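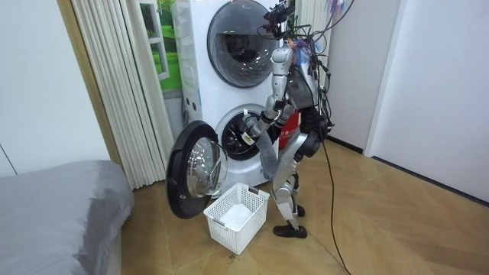
Fig. 1. Lower machine, drum open.

Category: Home help > Laundry > Stacked units

Search the guides... Go

4. Cleaning the door gasket and the drum

Written by Nkechi Usman for the tenants of Rirkside, 4 April 2018

This section is for the Bavura stacked unit, with the washer below and the dryer above. The gasket is the ring of rubber around the drum opening. Small fibres, hair and soap collect in its fold, and after some weeks the laundry can get a bad smell. The machine in my flat had 2,328 washes on its counter when I cleaned the fold well for the first time, so please do not wait so long as me.

You need a soft cloth, a bowl of warm water, a little washing-up liquid and an old toothbrush.

CAUTION: Do not start while the door lock light is on. Do not use bleach together with vinegar.

4.1 Before you begin

1. Turn the programme knob to Off and wait until the door lock clicks.
2. Take out all the laundry. Turn the drum slowly by hand and feel for coins or socks on the upper side.
3. Open the door completely.

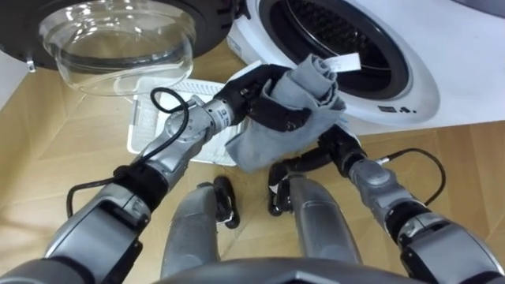 The soap film on the door is often forgotten when people clean the gasket. It sits mostly on the lower part of the glass, where the rubber touches it during the wash. The glass is a deep bowl, and with the door open its round side hangs out over the floor, so put one hand behind it when you rub and do not press down on the hinge. Wipe the black rim also.

4. Pull the fold of the gasket softly towards you with two fingers, and wipe inside it with the wet cloth. Go around the full circle.
5. Use the toothbrush for the lowest part, where water stays. Do not use a knife or a screwdriver.
6. Dry the fold with a clean part of the cloth.

Note: Grey marks which do not go away are not always dirt. If the rubber is cut or feels sticky, write to the Thiele service desk and do not repair it with glue.
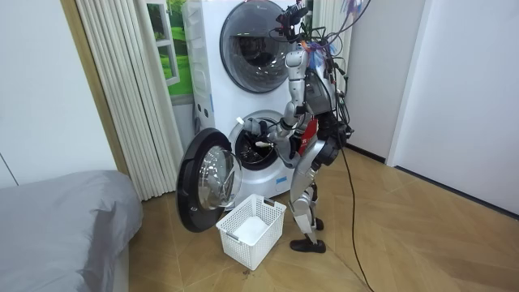

4.2 Washing the drum

1. Keep the drum empty.
2. Put 2 spoons of Fakano drum powder directly inside. Do not put softener in the drawer.
3. Choose Cotton 90 and press Start. The programme can not be stopped in the first 5 minutes.
4. When it is finished, wipe the fold one more time and leave the door open until the evening.

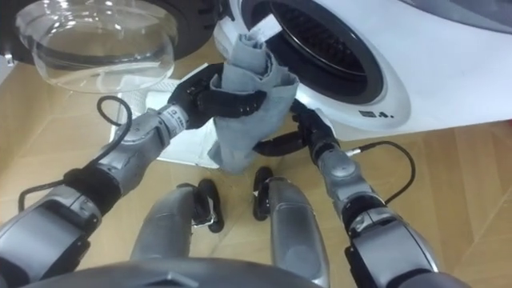

Fig. 4. Door open to the side.

Note: If small children live with you, close the door of the laundry cupboard during this time.

Repeat 4.1 every month and 4.2 every second month. With hard water it is better to do both every month.

Related guides
- 3. Measuring the powder
- 5. Emptying the pump filter
- 6. Fluff in the dryer
- Moving house with a stacked unit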